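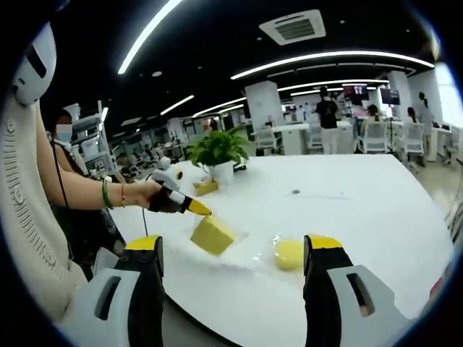 Majumder

The working rules for hand-held gripper sessions under the Zestar project were revised in February. The earlier version had grown to 16 pages and was, in practice, read once and then left in a drawer. The new one is four pages long. As I was responsible for much of the drafting, I would like to set out what changed and where I believe the rules are still weak.

The rules apply to tabletop tasks performed by a person holding the gripper tool. They do not apply to powered arms, which fall under a separate procedure with its own risk assessment. The two were once covered by a single document, and operators were asked to locate an emergency stop that a hand-held tool does not have. Separating them was the first decision made and the least disputed.

Before the session

Each operator checks the fingers for play, the pads for wear, and the housing for cracks. The cable, where there is one, is to be run so that it cannot catch on the table edge or on a chair. Lenses are wiped with a dry cloth. The tool number is then entered in Akis, the log we use for all sessions, together with the task name and the version of the rules in force.

Tools that fail a check are tagged and placed on the repair shelf. They are not to be "used gently" until the end of the day. That phrase appeared in the old log more often than I would have liked.

Soft objects deserve a word of their own. Foam and sponge pieces change with handling, and a cube that has been squeezed several hundred times no longer behaves like a new one. The revised rules require that soft objects be replaced on a fixed schedule and that the replacement be logged. The old rules listed sponges under "consumables, other" and said nothing further.

During the session

A session block is limited to 40 minutes, followed by a break away from the table. Operators may stop earlier without giving a reason. Where two people work at one table, they agree aloud on which of them moves first, and neither reaches across the other's tool. An attempt that fails is kept and marked as failed. It is not deleted, and it is not repeated until it looks tidy – a habit that did more harm to our earlier records than any fault in the equipment.

Colleagues who are not taking part may continue with their own work in the room. They are told when a session begins and may ask for it to be moved. The previous text said only that bystanders "should be informed where practical," and we found that it had rarely been judged practical.

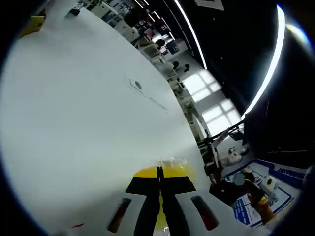
One reader of my earlier post on this subject objected that rules of this kind slow skilled people down, and that an experienced operator can tell a worn finger by feel, long before any checklist would find it. The same reader asked whether the pre-session check could be waived after the first six months.

I have considered this carefully. It is true that experienced operators often notice wear first. The difficulty is that what they notice is not written down, and the next person to pick up the tool begins with no knowledge of it. The check takes around two minutes. We have therefore kept it for everyone, while allowing experienced operators to complete the log entry after the first block if the table is needed at once. I accept that this is a compromise and that it will not satisfy the reader entirely.

A related question is who may change a rule. At Hedmont, any operator may now propose a change, and proposals are reviewed monthly. A rule may be suspended during the session by the lead operator when it conflicts with safety, provided the suspension is recorded the same day. Proposals that are turned down receive a written answer.

Object condition

The section on object condition was the hardest to write. A ball with no wrapping and a ball in a plastic bag are two different objects for the purpose of the log, and each has its own entry. The bag shifts, folds and reflects light, and the fingers may close on the film and miss the ball. Our older entries said "ball" in both cases. When we tried to compare results afterward, a good part of the material could not be sorted.

The rule now reads: "Record the object as it is presented to the gripper, including any wrapping, label or tape." Operators have asked how much detail is enough. My own answer is that the entry should allow a colleague to set out the same object on the next day without asking a question.
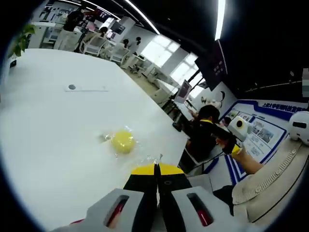

Yellow ball in a clear plastic bag, ahead of the gripper fingers.

Matters still open

Lighting is not yet covered. Glossy tabletops reflect ceiling strips, and we have no agreed way of recording which lights were on. A draft paragraph exists, and I am not content with it.

Storage of tools between sessions also remains under discussion, in particular whether the fingers should be left open or closed. Two of our sites do it differently and both have sound arguments. Until this is settled, each site is to follow its own practice and state it in Akis.

The full text of the rules is available to project partners on request. Comments on the lighting paragraph would be especially welcome before the next monthly review.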